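Search this site
Enter keywords
Go

Zetine promise "live in one take" album in June

Folk-punk four-piece Zetine have announced a second album, Linau, and with it a claim we have heard from a good many bands before: that every song was played live in one room, in one take, with nothing added afterwards.

The record comes out in June on the small label Cidness. There are eight songs on it, picked, the label says, from more than 20 that the band had ready. The first pressing is 1000 copies on vinyl, and 596 of those are already spoken for, according to the same press release. Whether "spoken for" means paid for is left unsaid.

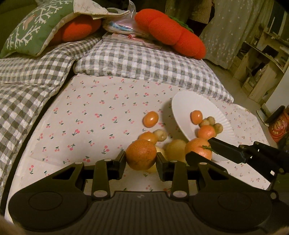
Merle Rutherford
Music news writer

Singer and fiddle player Zsófia Tóth says the band were tired of "building songs like flat-pack furniture" and wanted to hear themselves breathing between the lines. Fair enough. But the one song released so far, "Amegashie", has two fiddle parts running together through the last chorus, and Zetine have only one fiddle player. Asked about it, Tóth said a friend had been "in the building that afternoon". The friend isn't named in the credits sent out to press.

Producer Judit Kelemen was a little more careful with her words. "One take means the take we kept," she said. "We did some of them a lot of times." She wouldn't say how many.

None of this makes it a bad record. "Amegashie" is a good tune, quicker and rougher than anything on the debut, and Bence Szalai's banjo is finally loud enough to hear. The drums sound as if they were set up in a stairwell — I liked that more than I expected to. It's the sales talk I could do without. The debut was also sold as "raw", and it had strings on half the songs.

Bass player Margit Borbély, who joined after that album, says the new songs will be played in the same order on tour, with no backing tracks. No dates or venues have been given. The label says they will follow "soon", a word it also used about the lyric book for the first album, and I'm still waiting for my copy.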